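The Kitchen Test
Can a machine do the chores yet? A report from Zanavholm
May 2018

For most of a century, the household robot has been promised within a few years. The Avram program at Zanavholm, now in its second year, was set up to measure how far off it remains. Its staff do not build robots. They borrow the chores of an ordinary kitchen, break them into short tasks and record how often a machine finishes each one without help.

The list for this round has eight tasks. Putting an object on a plate beside a cooker is the easiest of them, and it is where every trial day begins.
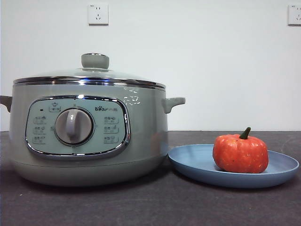

Arnidora, who wrote to this magazine after our earlier coverage, would set a different standard. "I do not need help moving one thing to a plate," the letter reads. "I need the dishes done after a family meal, and I need to be out of the room while it happens." The program's staff say the objection is fair. Of 2,055 recorded attempts, none ran to the length of a full cleanup.

Cookware has proved harder. A glass lid throws back the ceiling lights, and the software that judges distance can mistake a reflection for an edge. A person reaches for a handle and corrects by feel. The machines under test have little sense of touch to fall back on.
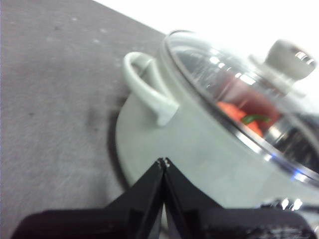 Gripper fingers in front of a lidded pot. Glass and polished metal remain difficult for vision software.

Small items bring another kind of trouble. An error of a few millimeters hardly matters with a pot, but it decides the outcome with a crumb or a coin. The staff logged 106 failures in a single week on small-item tasks, most of them near misses.
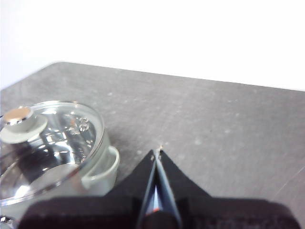 A tiny fragment at the gripper's fingertips, beside a clear plastic container.

Rounded objects of a convenient size are the bright spot. Success rates there have risen steadily – fast enough that Tendudbridge, a packing firm that follows the work, is considering a trial on its own shop floor. 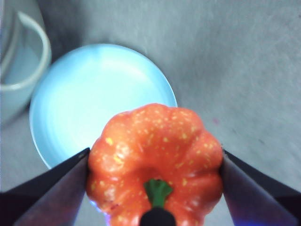
The firm's interest is limited to repeated work at a fixed station, where lighting can be controlled and the same goods arrive each time. Homes offer neither condition. The program expects to add wiping and stacking to its list in the next round, and will publish its results by task, with failures included.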